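Home & Household | Opinion

The worktop that never needs anything

Every October the kitchen firms push their new worktops, and every October somebody in the Tulcombe residents' group asks whether the white ones are worth it. This year the question came from Mbali Masilela, who had been quoted for a full run in a gloss white with a "lifetime" finish. The brochure from Merkell promises a surface that needs "no care beyond a damp cloth". I have read a good many brochures. I would like to know whose lifetime, and which cloth.

Her quote had a sealing treatment on it at £288. If the surface needs no care, what is the treatment for? She asked, and was told it was for peace of mind. She took it off the order and the price of the fitting went up by £223, which the salesman put down to a change in the labour rate. Draw your own conclusions. I drew mine.

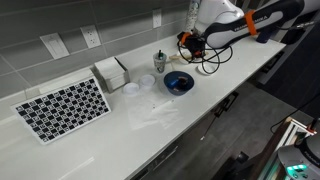 Glossy white worktop against grey tiles, with the sockets set into the splashback.

The other claim I keep hearing is that white makes a small kitchen look bigger. It may do, on the day it is fitted and with nothing on it. Most of us own a kettle. The show kitchen at Pullunville has no kettle, no post, no bread bin and no charger leads, and I would look roomy too under those conditions.

Then there is the wear figure. The leaflet says the finish was tested to 1000 wipes. That sounds a lot until you think how often a worktop gets wiped in a house with children. At three wipes a day you are through it in under a year. Radek Malý, who fitted kitchens here for years before his knees gave out, told me he never once saw a customer ask what the wipes were done with. A soft sponge and a green scourer are different animals.
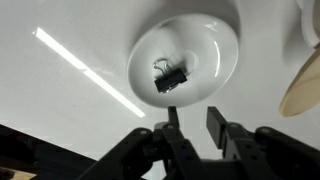
White bowl on a white surface. Gloss will pick up whatever light you have overhead.

Glare is my own complaint and I admit it is a matter of taste. The Trịnh family put in strip lights and a gloss top in the same month and have since gone over to a lamp in the evenings. They still like the worktop. They say it is easy to clean, and I have no reason to doubt them, though they have only had it 2 years.

If you are set on white, ask for an offcut and take it home. Leave tea on it overnight. Try turmeric. Put it under your own lights at six in the evening, and get the guarantee in writing before you pay the deposit, including the page that lists what it doesn't cover. Mbali's ran to more lines than the guarantee did. She is keeping her old beech top for now and has bought some oil for it.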